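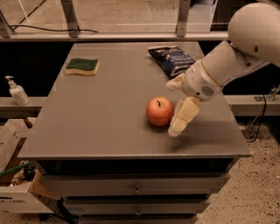

Automation at a packing site: what changes for the people on the line
Marcelino Valcárcel
September

1 Why this topic

My group got the workplace topic and I asked for Dendotow because my cousin used to pack there. They put together mixed snack and household boxes for offices - fruit, crisps, sponges, soap, whatever the office orders. A box is never the same twice, which makes it hard for a machine and boring for a person. Stevier sells them the arms. I had two visits and a phone call with Iñaki Toledo, shift lead on the picking side. Everything below is from those plus my notes, which are messy.

2 The job before

One picker, one list, one box. 400 boxes on a full shift for the whole room. Walking was most of it. People I talked to did not complain about the picking itself, they complained about feet and wrists. New people learned in a morning. Talking was allowed and there was a lot of it.

3 The job now

Arms do the single items off a flat surface, a person does bags of loose stuff, anything glass, and the final check. Soft packets are the worst item for the arm according to Toledo - a snack bag never lies the same way and there is no good edge to grab. Apples are ok, but the grip has to be set gentle or they get bruised and you only find out next day. Sponges are easy.

So the person now mostly:
- sets items out so they don't overlap
- watches and stops the arm if it goes wrong
- fixes the box after
- fills in the fault sheet (paper, still)

The fault sheet is new work. It wasn't in the plan when the arms came in, and at first it was done in the break. Toledo got that changed after a month, now its ten minutes of paid time at the end.

4 What people said

I handed out 31 forms and got most back. Mixed answers. Less walking, everyone liked that. The wrist complaints went down, but neck complaints were mentioned by people who stand and watch. Several wrote that they feel more tired in the head at the end of the day even though they lift less. One person wrote "I used to be fast. Now there is no fast." I think this was the most useful thing in the whole pile, because speed was how people got respect in that room and how you got picked for the better shifts.

Pay did not change. Training is now two days plus a test on the stop button and the restart. Older staff failed the restart part more, Toledo thinks the screen menu is bad and not the people. Having seen the menu I agree.

Nobody was let go but four who left were not replaced. Management calls this natural. The pickers do not use that word.

5 Comparison

Skundlow, in the Campos industrial park, did the same thing earlier, with 70 staff. They rotate: one hour at the arm, one hour packing by hand. I only have this from the phone call, did not visit. Dendotow wants to try it but the shift plan has to be redone first.

6 Problems with this report

Two visits is not enough. Both were mornings, and the late shift may be diffrent. I didn't ask about age on the form and should have. Also Toledo was in the room when some people filled theirs in.

7 What I would suggest

Rotate. Put pickers in the meeting when the item list changes, they know which packets will jam before anyone else. Move the fault sheet to something quicker than paper. Ask again after winter when the orders go up - I can do the forms again if the course allows it.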